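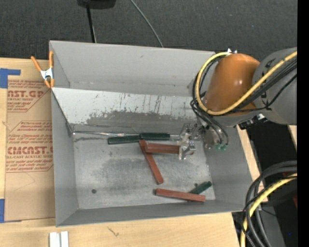 Safeguarding records review, Gollwood parishes
Progress to 12 January 2025

Of the 500 clergy and lay personnel files in scope, 194 have been read and indexed. Reading began with the Dellatetti deposit, where the older leave and transfer papers are held. 50 files lack a complete record of postings and have been sent back to the parish offices for checking.

2 complaints not previously logged were passed to the police liaison officer on the day they were found - no further detail is given in this report.

Hsin-yi Chiu has agreed the redaction rules with Mahmoud. Indexing in Dedent continues. The second grant payment is requested for April, as scheduled.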